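Budgeting for a refurbishing cell: speaker notes
Clela workshop session, 29 April 2025
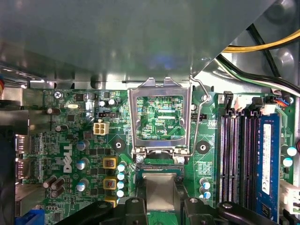
Slide 1. Opening

Welcome, housekeeping, phones to silent. I look after equipment planning at Clela. We take in retired office desktops, test them, strip or rebuild them, and sell the good ones on. Tonight is about what we spent on robot arms for the bench, what we left out of the first budget, and what I'd put in a plan now. No vendor pitch. We paid for everything.

Ask for a show of hands: who has a quote on their desk already? If it's most of the room, go faster through slides 2 and 3.

Slide 2. Start with the task list

Before we asked for prices we wrote down every step on one common desktop model. Side panel off, shroud, memory, cooler, processor, board screws, cables. Then we marked each step as easy, hard or leave it alone.

Easy: lifting flat parts, moving parts to trays, fetching memory modules once the clips are open.
Hard: the processor socket. The load plate and the retention lever have to be handled in the right order, and the pins don't forgive a mistake.
Leave it alone: cable bundles. We still do these by hand and the plan assumes we always will.

The list took two people most of a fortnight. It was the cheapest thing in the project and I would double the time on it.

Slide 3. Asking for quotes

We went to two suppliers, Pumphrey and Nistberg. Same task list to both, same sample machines. Send real machines, with the dust in them. A clean demonstration board on a flat table tells you very little about working down inside a chassis beside a shroud.

Ask each supplier to price these separately:
- arm and controller
- gripper, and spare fingers
- wrist camera and its cable
- mounting, guarding and power
- training for your own staff
- a year of support, with the response time in writing

Pumphrey gave us one lump figure and had to be asked twice for the split. Nistberg itemised from the start. That made Nistberg look dearer until we had both on the same sheet.

Slide 4. What we left out

Pause here, this is the slide people photograph.

Gripper fingers. Ours are plastic and we treat them as a consumable. Budgeted for none, used 21 sets in the first year at 86 dollars a set. Not a large sum, but it came out of the tools line and the tools line was already spent.

Fixtures. The chassis has to sit in the same spot every time. We built ours in-house, and the labour never got charged to the project. Charge it.

Scrap boards. You need machines you are prepared to wreck. We set aside 429 old desktops for set-up and practice. They had resale value, so that is a real cost, even though no invoice ever turned up for it.

Lighting. Bright metal shrouds and load plates throw glare back at a wrist camera. We bought diffusers late and paid express freight on them.

Slide 5. Volume

The question I get most is how many machines you need before it's worth doing. I can only give our answer. We wouldn't have gone ahead under 1,000 desktops of similar layout a year. Mixed layouts matter more than the total. Every new layout means new positions, new checks and often a new fixture. If your intake is a bit of everything, put your money into better benches first.

Mention Clondevia here. They run a smaller shop, went through the same exercise with the same task list, and decided to wait. They spent the money on powered screwdrivers and decent chairs. I think that was the right call for them.

Slide 6. Phasing

What we'd do again:
Stage one, one arm, easy steps only, a person at the bench the whole time.
Stage two, add the memory and cooler steps once the fixture has stopped changing.
Stage three, look at the socket work. Ask for separate approval for this one. Don't let it ride in on the first request.

Keep a contingency line against each stage. Ours was held against the whole project, and stage one ate it.

Slide 7. Getting it approved

Our board wanted a payback date. I gave them a range and listed what would move it: intake, staff hours, support fees. They were more comfortable with that than I expected. Take the spreadsheet along with you, since the questions will be about single lines.

Lease or buy: we bought. Get your accountant to check how each one is treated before you choose.

Slide 8. Questions

The task list template and the quote comparison sheet are on the table by the door. Electronic copies go out in May to everyone who signed in.

If there's time, come back to slide 4 and ask the room what they've been caught by.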